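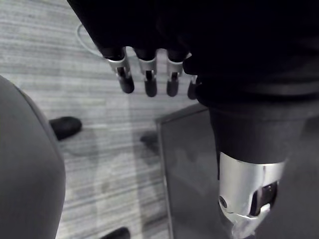

About us

Trorkel writes software for robot hands and arms. We do not build the machines. Our customers buy or build those themselves, and we supply the programs that plan a grasp, move the fingers, read the cameras and keep a record of what happened.

The company has two offices. Planning and control are done in Prernari, where most of the staff work. The Ayala office looks after perception, customer support and the test labs.

What we make

Our main product is Jevel, a control package for hands with several fingers and a thumb. A customer describes the hand in a setup file: how many joints it has, how far each one bends, how much current each motor may draw. Jevel reads the file and handles the rest of the low-level work. The same planner can then be used on different hands without being rewritten.

Jevel runs its control loop 100 times a second on an ordinary industrial computer. Grasp plans are checked against the camera view before the hand closes and again once the fingers report contact. If the two checks disagree, the hand stops and opens, and the operator gets a message that says which joint or which sensor caused the stop.

We also sell the tools we use ourselves. The log viewer plays back wrist camera video next to joint positions and motor current on one timeline. The calibration tool finds where a wrist camera sits relative to the palm and takes 20 minutes on most setups.

How we work

Every change to the planner is run against our library of 1147 recorded grasps before it goes to a real hand. Changes that pass are tried in the lab, first at low speed. Failed grasps are added to the library with a short note on the cause, and most bug fixes start from one of those notes.

Close work is where our time goes. A thumb can block the camera at the moment the planner needs to see the object, and dark or shiny surfaces give poor depth readings. The current release keeps an estimate of the object's position while the view is blocked. It works well for rigid parts and less well for soft ones such as bags and cloth.

Releases and support

We put out 4 releases a year. Each one is supported until the same release the following year. Customers on a support plan can send us a log file and get a written answer from the engineer who maintains that part of the code.

Visits to the Ayala lab can be booked through the contact page. Please tell us the model of your hand and arm when you write.

Page last updated December 6, 2023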